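I've been writing planning code for two-arm setups for a while now, and I have a grumpy opinion to share: we spend way too much time on making the arms move and way too little on deciding which arm should move at all!

Our bench is about as plain as it gets. A cup, a plate, two arms, white table.
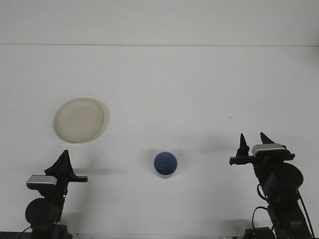 ## Let one arm sit still

The cup stands between the two grippers, so either arm is a fair pick, and the planner I inherited at Iltex would happily burn 40 candidate paths arguing with itself (I've watched the logs, it's painful). I'd pick one arm with a dumb rule, log the reason in plain words, and get on with it. The dumb rule is easy to read, and I can fix it before lunch.

With the left gripper down on the blue cup, its upper arm crosses the line of sight to part of the plate. So please, keep the plate's last known pose around instead of dropping it the second some of it gets covered!

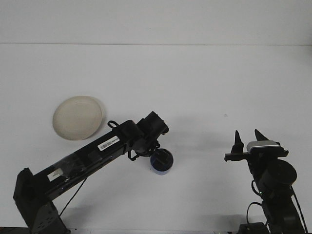

## What I'd ask of the tools

Storetti shows me a lovely 3D view and then hides the choice of arm 6 menus deep. I want that choice on the first screen, next to the camera view, with the runner-up and its score. Give me that and I'll happily live without the fancy path colors.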